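Wendale Stovetop Jam Kit

Back in stock from 24 July 2020

We've been making jam with this kit since April and we're still finding new things to put in it! Strawberries first, then gooseberries, then a batch of rhubarb and ginger that went down so quickly we had to make it again. It's a proper beginner's set (big pan, jars, lids, labels, the lot) and it fits in an ordinary kitchen cupboard when you've finished.

The pan is the Nekia, a wide, heavy-bottomed one with sloping sides and a pouring lip. Wide is what you want for jam. The steam gets away faster, the fruit keeps its colour and you spend less time standing over it. There are marks up the inside so you can see how far it has boiled down, and the handle stays put when the pan is full, which matters a lot when you're tipping out hot sugar.

A funnel with a good broad mouth makes filling so much tidier, and you'll use it for rice and lentils the rest of the year.

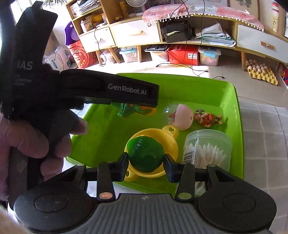

What's in the box

Nekia jam pan with lid
Fukuda clip-on thermometer
Wide-neck funnel
20 glass jars with screw lids
100 waxed discs
Sheet of plain labels
Recipe booklet

The Fukuda thermometer is a lovely thing, with big clear numbers and a clip that really grips the side of the pan. Wash it by hand and keep it out of the dishwasher. Everything else can go in.

The booklet is the Onia one, 72 pages, now in its second printing. It starts with raspberry (the easiest jam there is) and works up to marmalade, and there's a very good plum chutney near the back. Quantities are in grams, with a blank page after each recipe for your own notes. Ours is already covered in sticky fingerprints and crossings-out!

One tip from us: warm the sugar in a low oven before you add it. It dissolves much faster and the jam comes back to the boil in no time.
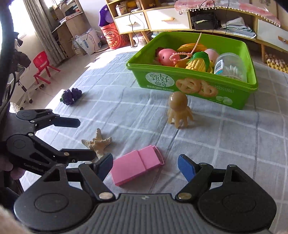 Can I use the pan on an induction hob?
The base works on induction, gas, electric and ceramic hobs. If yours is rated at 2000 watts or more, start on a medium setting and turn it up once the sugar has dissolved.

Do you sell spare lids?
Yes, in packs to match the jars. Use new ones each time you make a batch for keeping.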